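Moving our build machines off containers (mostly)
November | by the Cladska newsletter desk
2 comments | 353 shares

I promised an update on the great build server shuffle, so get yourself a cup of tea. For anyone who missed the last issue, we've been running every build job at Cladska inside containers, all on one ageing host called Erer, and Erer has not been happy.
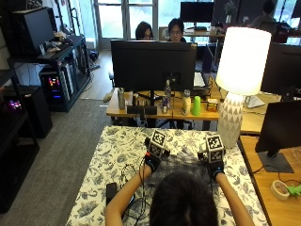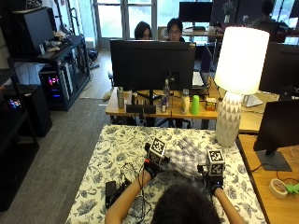 Gebretsadik wrote in to ask why we didn't simply buy a bigger box and carry on as before. Fair question! We did price one up, and the money wasn't the sticking point. The trouble was that every job shared the same kernel, so when one team needed a newer version for their tests, everybody got it, ready or not. I lost most of a morning to a storage driver that fell over after one of those upgrades and I'm still a bit sore about it.

So we've gone for small virtual machines instead, the very stripped-down sort that start, do one job and get thrown away. Astness (our scheduler, for the newer readers) already knew how to launch them, it just needed a fair amount of persuading about networking. Each job now gets its own kernel and its own scratch disk, and whatever mess it makes goes in the bin with it.

Start-up time was my big worry. A fresh machine is ready in 433 milliseconds on the new hosts, slower than a warm container, but most of our builds run for minutes and I can't say I've noticed. What I did notice was the memory. Each guest grabs its full share up front, and I'd set that far too high – we ran out by lunchtime on the first day and I had to go round apologising. It's lower now. If your build dies without any error at all, that's probably why, so give me a shout and I'll bump it up.

Last month we put 2718 jobs through the new setup. The failures were nearly all old scripts that expected to find somebody else's leftovers in /tmp, which tells you something about how we'd been living.

A few things are staying in containers for now, mainly the documentation builds and the nightly link checker. They're happy where they are and I'd like a rest. Erer will keep those going until spring, and the image cache moves across before then, once I've worked out where to put it.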